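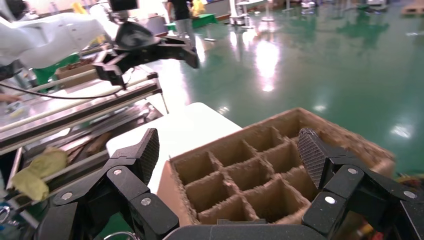

Divider box between the fingers, second arm over by the rail.

Quick one tonight, I owe three of you an answer about our cell rules and I keep typing the same email. So, rules. The ones we really use, not the ones in the binder (the binder is 113 pages and lives on a shelf).

Background for anyone new - the job is kitting. Power supplies out of a molded tray, into a cardboard divider box, one per cell. Sounds dull. Is dull. But two arms, people walking past, and wires everywhere, so there's plenty to argue about.

We had 70 rules in July. Seventy! Copied mostly from the old Prarley line, where everything was bolted down and fenced off. Half of them didn't apply and the other half contradicted each other. Now we have 5 on one sheet, taped up where you can read it standing.

1. Hands out before motion. Anyone near a table says "clear" out loud, and the operator says it back. No thumbs up, no nodding. I don't care how slow the arm is set.

2. Nothing on the table that isn't in the job. Rags, tape, coffee, your phone. Cloths go back to the bench when you're done wiping. This is the one I write people up for the most and yes I've been written up for it myself.

3. Check the box before you load it. Ragged dividers are ok. Leaning dividers are not. If a cell wall has folded over, swap the box, don't try to poke it straight with the gripper.

4. Pick the block, never the wires. Wires are springy and they hook on each other, so you grab one harness and two units come up. If a harness is lying over its neighbor, stop, open wide, move it off first, then go in for the metal. 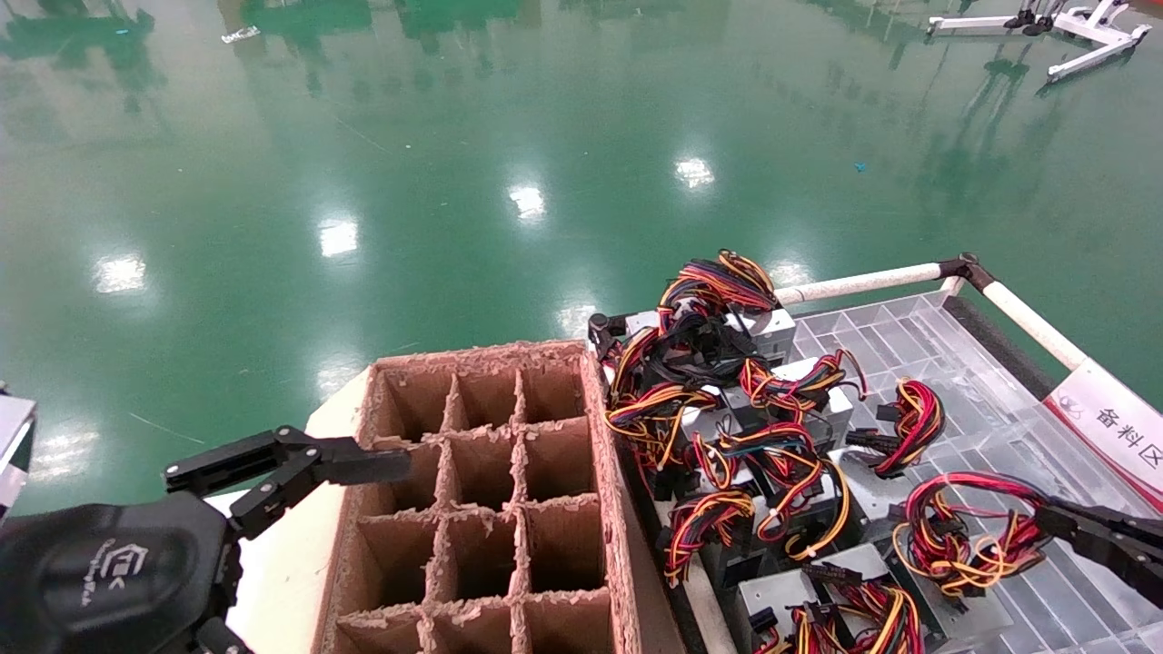

And if you have lifted by the harness, that unit goes in the reject bin. Even if it looks fine. Especially if it looks fine - a half pulled connector is the sort of thing that shows up weeks later at somebody elses bench.

5. Staged material stays in the staging area. Trays come out one at a time and go back to the same spot. Gudetti does it with floor tape, we use signs on the frames, whatever works. Pick one and stick to it.

That's the lot. The Gbeho folks asked why there's no speed limit on the sheet. There is one, it's in the controller and operators can't change it, so putting it on paper just gives people something to skip. Same with reach limits.

What I'm still not happy with: handover between shifts. Right now the new operator spends around 4 minutes looking over the tables and then signs. Signs what, exactly? I'd like a dry run with an empty box before they sign, both arms, every shift. Going to try it on the Flunomell order first becuase that one's small and the customer isn't in a rush.

Also the glare off the floor. Somebody wants a rule for it. I think it's a lighting problem and should be fixed with lights, but send me your setup if you've sorted it.

Ok, dinner. Will post the sheet as a file when I find the clean copy.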